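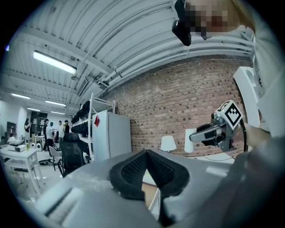

Figure 1. Working on a folded black foam pad with the hand-held gripper.

For my project I spent part of the spring term at Atard, a small firm that teaches robots to handle soft goods, and I wanted to know what that does to a person's working day. I went in expecting to write about machines (I had a whole outline ready!) and ended up writing mostly about wrists, chairs and lunch breaks.

The pad in Figure 1 is the kind of thing the job is all about. You hold the gripper, you pick, fold or turn the item, you put it back, and you do it again. The recordings go to a system called Nellent, which learns the motion from them. The target while I was there was 200 recordings per person per shift, and by the end of April the foam set stood at 2779.

Most of the people doing this used to pack by hand for Fabbri, a cushion maker. I asked everyone the same two things: what got better and what got worse? Better was easy - less lifting, no conveyor setting the pace, and you can stop to talk. Worse took longer to come out. Two people told me they missed seeing finished boxes leave the building. Four said their hand got stiff from squeezing the grip, and one of them had switched to the left for the afternoons, which I tried myself and was terrible at.

Then there's the big question, which is whether they are training their own replacement. I was nervous about asking, but they bring it up all the time. Some think the packing jobs will go whatever they do, so they'd like to be on this side of it. Others want it in writing that they'll be kept on, and at the Friday meeting the answer was that this would be discussed with Prutunico, the parent company. I had no reply on that when I handed in this report.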